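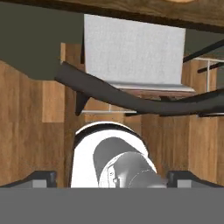
Clasetti

The Board of Inquiry into the Rendircombe trials convened at Beaulieu and sat for 2 days in August. Its remit was confined to the Redex armoured carrier, hull 296, and to the conduct of its crew.

The crew commander gave evidence first. Hull 296 had travelled 769 kilometres without a recorded defect. On the final serial it halted short of the ford and declined the order to advance.

"Declined," the President repeated. "The vehicle, or the crew?"

"The vehicle, sir. We had given it full throttle."

The maintenance log was tendered. It ran to 1,593 entries, the last in a hand no member of the unit would own to. It read: Not across this water. The Board directed that the entry be struck out – and, after the adjournment, that it be restored.

The finding was mechanical failure, cause undetermined. Hull 296 was returned to storage, facing the wall, in accordance with its request.

Related stories
The Quartermaster's Oath
Minutes of a Quiet Garrison
Armour, Second Class

Contact the editors | Copyright 2022 | Back to top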